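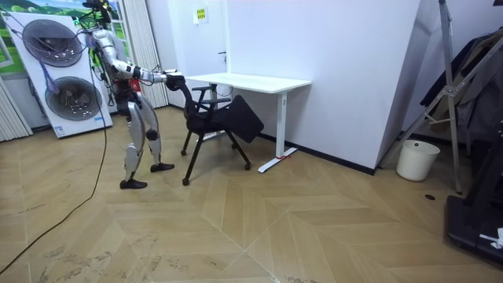 Figure 8. The chair exercise, with the right hand on the top of the backrest.

Section 8: Moving the Office Chair

By now your team has walked the robot up and down the floor a few times and everyone has had a turn at the controls, so welcome to the part of the Diltumel club guide that most students ask for on their very first evening! Furniture is a lovely next step. A chair on casters moves when you touch it, and it rarely goes quite where you expected, so please give yourselves plenty of time and don't worry if the first few tries look clumsy.

Before you start

Read Section 3 again if you have been away since August. You will need one driver, one person on the stop button, and one person to look after the cable. Swap jobs after every 15 minutes, even if the driver is having a wonderful time.

Steps

1. Set the chair in front of the desk and check that all of its casters roll freely.

2. Lay the long cable out behind the robot in one wide, easy curve. Keep it well away from the feet and from the chair's casters.

3. Walk the robot up to the chair and let it come to a full stop, with both feet flat on the floor.

4. Raise the right arm to shoulder height and bring it forward slowly until the open hand is over the top of the backrest.

5. Close the hand. Wait for the Pesura screen to show a steady grip before you do anything else (we know it feels like forever).

6. Pull back gently. The chair may lean before it rolls, and a little lean is fine. If it keeps tipping, ease the arm forward again and let the chair settle.

7. Take one short step, stop, and look at the cable. Carry on like this until the chair is where you want it.

8. Open the hand, lift the arm clear, and only then walk away.

CAUTION: Never steady the chair with your own hands while the robot is holding it. If something goes wrong, press stop and let the chair fall. Chairs are cheap and fingers are not.

CAUTION: Stay out of the space between the robot and the desk for the whole exercise.

Note: Teams going on to the Novport meet should save each run under their team name and write down which floor they used, as the judges do ask.

Last revised May 3, 2018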